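**Plakton perforated basket, green**

Open-top plastic basket for folded knits, cloths and small textiles. Sides are perforated. Suits benches, shelves and craft tables. Load limit is 4 kg, evenly spread. Hand wash at 60 °C or lower - no solvents.

A white plastic desk organizer from the Nomari line pairs with it and keeps binders, books and pencils upright beside the fabric.

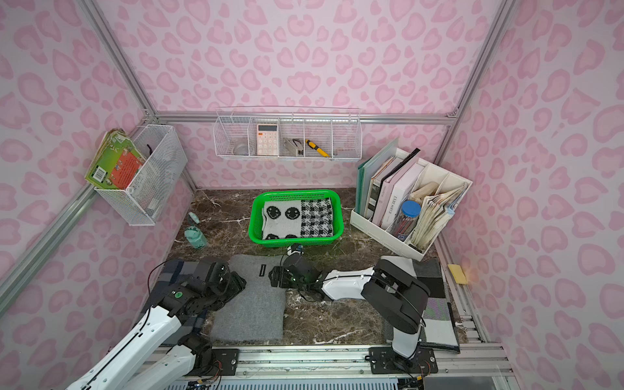
Can the basket be stacked when it is full?

Stacking is for empty baskets only, to a maximum of 18. A full basket needs a flat surface of its own.

**Finish and surroundings**

The plastic is coloured throughout, so light scratches do not show as white lines. The base will not mark polished stone or marble-pattern surfaces. Small ornaments should sit clear of the basket so they aren't knocked when it is lifted.
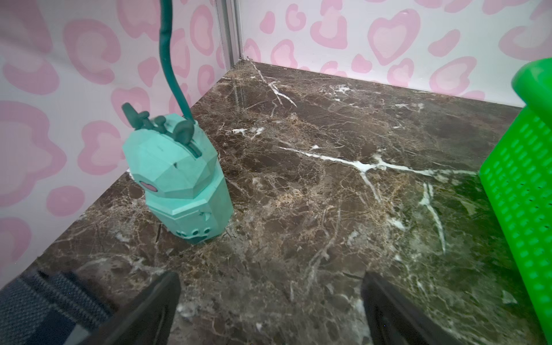 *Faceted teal figurine with paw-print motif. Display item, not included.*

**Wall storage**

For tools and desk items, use the Gendberg divided wire basket, white. It hangs on the wall and leaves the bench free. Fix at both ends - adhesive hooks are not suitable. Shipping carton holds 200 spare clips, sold separately.

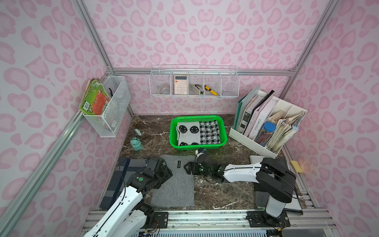 *Green basket with two knit fabrics; white wire basket hung behind.*

Trade orders: Myung-ja Gil, Bhuiyan. Colour samples on request.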